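Bedding and garment folding: speaker notes
Catarina Patrício, Sampaio, November 20, 2024

Slide 8. Work surface
Slatted mat laid on the bed. Gives a flat base; a soft mattress shifts the crease.
Mention the Pernuldale handout, page 9.

Slide 9. Light items on the mat
Pause here. First view: white T-shirt, spread flat.
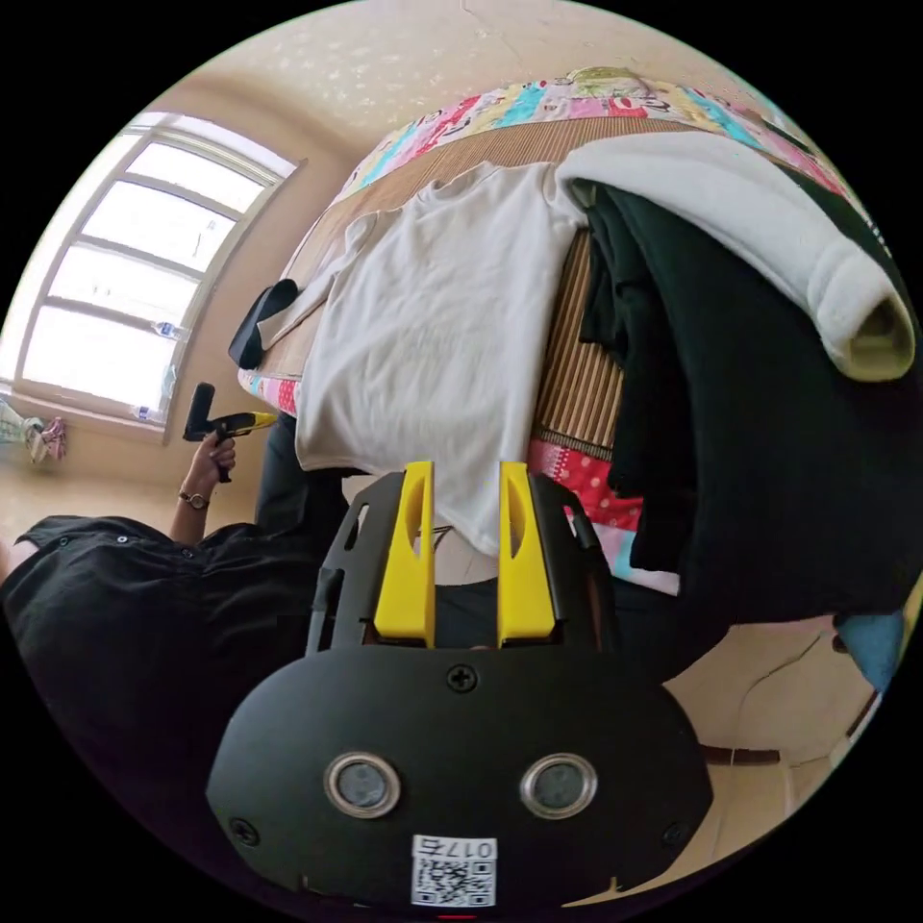
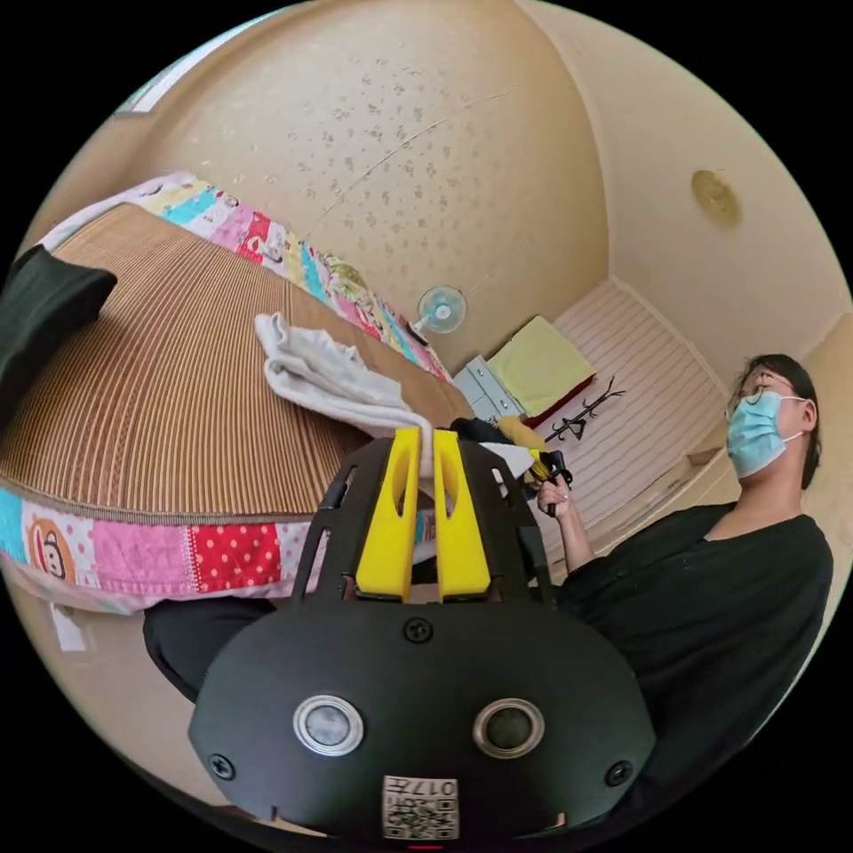
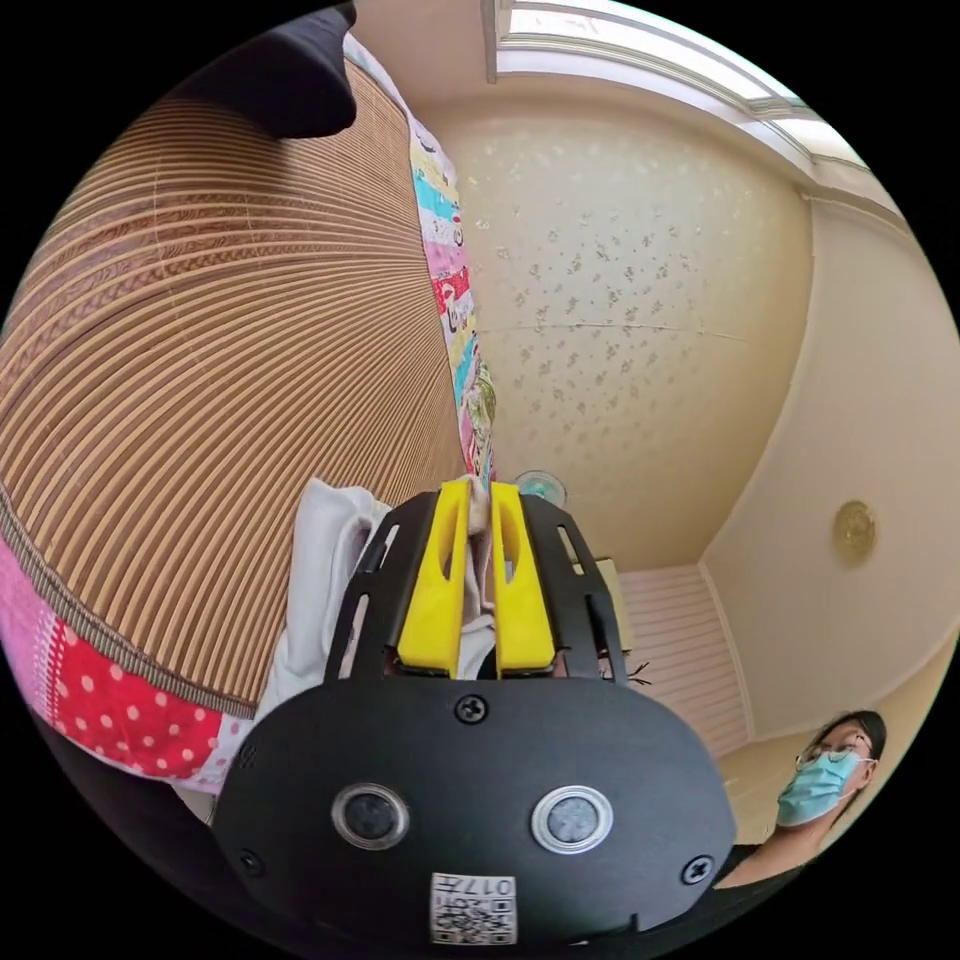
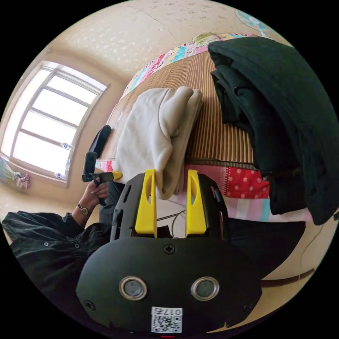

Slide 10. Dark items
Keep black clothing in its own pile. Hand over to Baptiste Baudry for questions.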